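Do white tables stay white?
4/20/23

I have been suspicious of white furniture for most of my adult life. My mother had a white kitchen table in the eighties and I remember it mainly as a thing we were told not to put stuff on. So when I say we now own a white-topped table, understand that I lost an argument.

The winning side was Muchen Lei, who lives upstairs and has strong feelings about light. Her case was that a dark desk swallows everything you set down on it, and that I had spent a whole evening in January looking for a black screw on a brown table. Fair enough. I did find the screw. It was in my sock.

The table is a Grereo. The leaflet says the surface is good for "up to 3,000 wipes", and I would love to meet the person who did the wiping. It also says stain resistant, a phrase I no longer trust on anything. Our last couch was stain resistant. The leaflet has 22 care instructions and the first one is to avoid spills.

What I will admit is that small things show up on it. A blue block is about as easy to spot as anything could be, and dark stuff is easier still. I used to tip the whole parts drawer out and squint at it under the lamp. Now I tip it out and there it all is, along with every crumb and hair in the house.
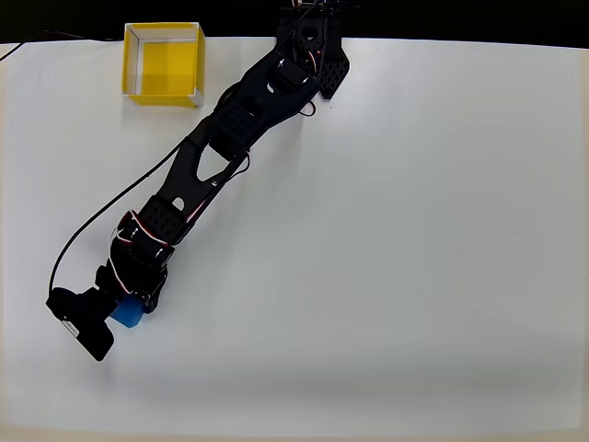

Does a white tabletop really make small things easier to find?

For anything dark or brightly colored it does, and you notice the difference the first day. For clear plastic washers, white buttons or a bit of paper label, you're worse off than you were on brown, and I've started keeping an old gray dish towel nearby for those.

The cleaning is where I part ways with the people who write glowing reviews. Someone on the Bridard forum claims his has looked new through 2,714 days of use. He must eat elsewhere. Mine had a coffee ring by the first weekend. It came off with dish soap, I'll give it that, but pencil took longer than coffee and I haven't dared try a marker.

Abílio Aguiar, who sold me the old brown one years ago, says to rub a little paste wax in and stop fussing. I looked that up and the leaflet forbids it (number 14). Avram sells a special cleaner for white surfaces and wants an awful lot of money for a bottle that smells exactly like my dish soap. I put it back on the shelf.

So the table stays for now. I've moved the lamp over to the left side because the glare at night was giving me a headache - another thing missing from the leaflet - and I've ordered a plain mat from Drullar for anything involving glue. Muchen thinks the mat defeats the purpose. It's gray, and it gets here next week.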